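Suvo Two-Arm Cell: Setup and Upkeep Report
Student project, Fledach lab course
May 25, 2023

We started in January with one goal, to get the simulated Suvo cell running well enough that the next group could use it on day one. I had never set up a robot before and I loved it!

Most of the early work was on the grippers. Each arm has a parallel-jaw gripper with white finger pads, and in our first version the pads passed right through whatever they closed on. The fix was in the contact settings (2 lines in the Staniforth config file, after a whole week of looking). Then we set the home pose so both arms wait above the table with plenty of room between them. We keep the test layout simple, a red ball and a tin can on a bare gray table. 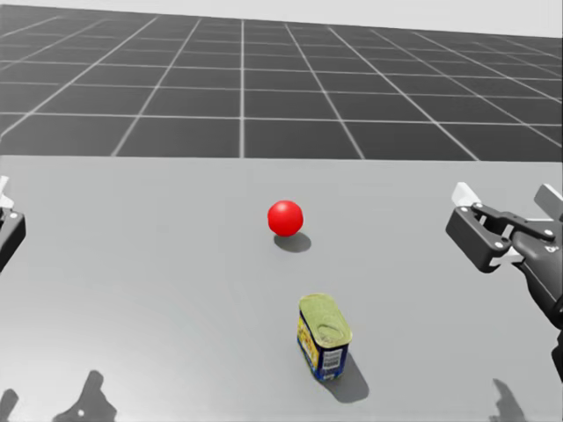

How often does the cell need to be re-zeroed?

After every 10 resets. The joint offsets drift a little in our build, and the zeroing script brings both arms back to the home pose.

By the end we had logged 2,603 resets, and 457 of them stopped with a joint limit warning. Nearly all of those came from the left wrist, where I had typed the limit in degrees and the Bakavine controller wanted radians. Fixing that was the best afternoon of the project. The warnings stopped, and we finally got to tune the closing speed, still set a bit slow for the can. The notes on that are in the shared folder with the zeroing script.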